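Informe de avance, abril
Proyecto Brikier: recuperación del archivo sonoro de Stadungate

Estimada Chie Kikuchi:

¡Qué buen trimestre hemos tenido! Ya están digitalizadas 1.489 grabaciones de la antigua emisora, entre ellas casi toda la serie de canciones de siega, que dábamos por perdida (la encontramos en cajas mal rotuladas, bajo «contabilidad»). El sonido es mucho mejor de lo que esperábamos y en algunas cintas se oye hasta el río.

También hemos terminado las entrevistas con antiguos locutores. Son 33, y algunas duran hasta 4 horas, porque una anécdota llevaba a otra y no quisimos cortar a nadie. Las transcripciones van más despacio: el habla de Mistby tiene giros que hay que consultar uno por uno.

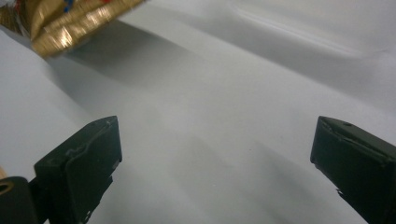

En cuanto al presupuesto, seguimos dentro de lo previsto, salvo la partida de cintas magnéticas, donde la limpieza del moho salió más cara. Proponemos cubrir la diferencia con lo ahorrado en desplazamientos y le enviaremos el detalle con la próxima justificación.

Quedan siete bobinas que nuestro magnetófono no lee bien. El taller de Kaewkla nos presta un cabezal adecuado y empezaremos con ellas en cuanto llegue. Mientras tanto avanzamos con el catálogo en línea, que ya permite buscar por pueblo y por intérprete. ¡Tenemos muchas ganas de enseñárselo!

Un saludo muy cordial,
El equipo de Brikier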